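Ticket 4: hot water cuts out at kitchen sink, unit shows code 123
Site: Ester House, ground floor kitchen
Raised by: tenant
Handled by: Petbridge building support
Opened: 21 May 2024
Priority: normal
Status: closed, see last entry

Tenant, opening message

The hot tap at the kitchen sink starts warm and then goes cold. The heater in the cupboard underneath clicks and shows 123 on the little display. If you turn the tap off and on again it starts over. It has been doing this on and off for a while but this week it is every time. Cold tap is fine. The hot tap in the washroom down the corridor is fine too.

The heater is a Cledemik under-sink unit, the flat grey one, fitted in December when the old tank came out. I don't have the manual. There is a sticker on the side with a serial number but I can't read it without taking the shelf out.

Petbridge support

Thanks. Code 123 on that model is a low flow warning. The unit heats water as it passes through and shuts the element off if not enough is moving. The element is protecting itself, so there is no danger in using the cold tap or in leaving the unit switched on for now. Please don't take the cover off.

Can you check the following and let us know:

1. Is the isolating valve under the sink fully open? The slot on the screw should be in line with the pipe.
2. Unscrew the nozzle from the end of the tap and run the hot with it off. Does the code still come up?
3. How long does it run warm before it cuts out?
4. Does it happen when nothing else in the building is using water?

Tenant

1. The slot is in line. I turned it a quarter and back to be sure. There are two valves, one for the heater and one for the cold tap, and I checked both.
2. Nozzle off. There was grit in it, fine and white. Rinsed it out and tried again with it off altogether. Better for a bit, then 123 again.
3. 30 seconds with the nozzle off. Less with it on, I didn't time that one.
4. Tried it first thing before anyone else was in. Same.

Petbridge support

The grit is limescale, which is normal for the area, but if it has reached the nozzle it may also be in the small filter on the cold inlet of the heater. We will book a visit for that. In the meantime leave the nozzle off, and soak it overnight in a cup with white vinegar and some water. Rinse it well before it goes back on.

Could you also measure the flow? Put a measuring jug under the hot tap, open it fully and see how much you get in 10 seconds. Do the same with the cold. It doesn't need to be exact.

Tenant
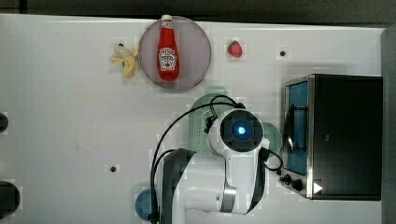
Did the jug test twice. Hot gave 300 ml in 10 seconds the first time and very slightly less the second. Cold filled the jug, so well over a litre. Both with the tap fully open and no nozzle.

Nozzle is in vinegar.

Petbridge support

That is useful. 300 ml in 10 seconds is 1.8 litres a minute. The unit needs 2.5 litres a minute to keep the element on, so the warning is doing what it should. The heater is probably all right and the restriction is somewhere between the isolating valve and the spout on the hot side.

Possible places, in the order we would look:

- the filter in the inlet of the heater
- the isolating valve itself, if the ball inside has come loose from the screw
- the flexible hoses, one into the heater and one from the heater up to the tap
- the hot cartridge in the tap

Visit booked. The engineer will need the cupboard cleared and the shelf out. Access through the side door is fine if someone can open it.

Tenant

Side door is fine, the code has changed since the last visit so ring and somebody will come down. The shelf has four screws and one of them is stripped. I got the other three out and the shelf swings down, which is enough to get a hand in. I can read the sticker now and have put the serial number on the form.

Two more things I noticed. The pipe going up to the tap has a tight bend just above the heater. And the display sometimes shows a dash before it shows 123, if that matters.

Petbridge support

The dash is only the unit waiting for flow. It can be ignored. The bend is worth looking at and we have added it to the job sheet.

Visit 1, engineer's notes

Isolated power at the fused spur and turned off water. Inlet filter removed. Partly blocked with scale, cleaned and refitted. Isolating valve opened and closed under pressure with the hose off, full bore, nothing wrong with it. Inlet hose flushed into a bucket, clear.

Refilled, ran the tap until no air, power back on. Flow at the hot spout 2.6 litres a minute by jug. Held temperature for the ten minutes I was there, no code. That is only just over the threshold and I would not call it fixed. Outlet hose has been bent hard to fit behind the waste pipe. Could not change it today as the hose on the van was the wrong thread.

Serial number checked, unit is within the two year warranty. Nozzle refitted, clean.

Stripped screw in shelf drilled out.

Petbridge support

Leaving this open. Please use the tap as normal and tell us if the code comes back. We have ordered a hose with the right fitting at the tap end.

Tenant

It was fine for two days and now it's back. Not every time. It comes up when you use the tap for something quick, off and on, and hardly ever when you leave it running to fill the sink. Repeated the jug test and got the same as the engineer the first time, then noticeably less when I did it again ten minutes later.

Someone at Wattanapong upstairs says they had the same heater and the same fault and were told to replace the lot. They were quoted 399 for a new one with fitting. Is that where this is going? If so we would sooner know now, as it would have to come out of this quarter.

Petbridge support

We don't think so. Wattanapong's unit is on their own contract so we can't comment on it, but nothing found so far points to a failed heater here, and if it did fail it would be a warranty claim with no charge to you for the unit.

A flow reading that changes from one test to the next, with nothing touched in between, usually means something soft is moving. In a flexible hose the inner liner can come away at a sharp bend and fold across when the pressure changes. Quick on and off use makes it worse. That fits with what you describe.

The hose has come in. We will send it with the next visit.
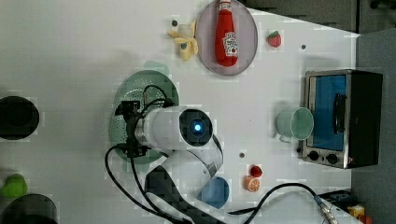

If you want more reliable hot water until then, open the tap slowly and leave it running while you need it. Half turns on and off are the thing to avoid. The washroom tap is on the main cylinder and is not affected.

Tenant

OK. Opening it slowly does help. We have put a note by the sink. Had 123 once since.

Visit 2, engineer's notes

Power and water off. Outlet hose removed. Cut it open at the bend - liner had split and a flap was lying across the bore. Replaced with a longer hose, routed in front of the waste pipe in one wide curve, clipped to the cupboard side. No tight bends left. Fitted new fibre washers at both ends.

Tap cartridge taken out while I was there. Light scale, wiped and greased, put back.

Flow at hot spout 4.1 litres a minute, tested three times with a gap between, same each time. Turned on and off quickly twenty times, no code. Ran a full sink, no code. Joints dry with tissue after 15 minutes.

Shelf is back in with four new screws. It now has a notch cut out of the rear corner to clear the hose. Please do not push boxes up against it.

Tenant

No 123 since the visit. Water is a bit less hot than it was but there is a lot more of it. Is that right, or should the dial be changed?

Petbridge support

Yes, that is expected. The unit has a fixed power, so with more water going through it each litre gets warmed less. If you want it hotter, close the tap slightly. The dial on the front sets the upper limit and is already at the maximum for this site, please leave it there.

The inlet filter should be cleaned once a year. It has been added to the December service for Ester House.

Cost: no charge to tenant. Hose and washers to building maintenance.

Tenant

All good, please close. The note by the sink has come down.

Status changed to closed.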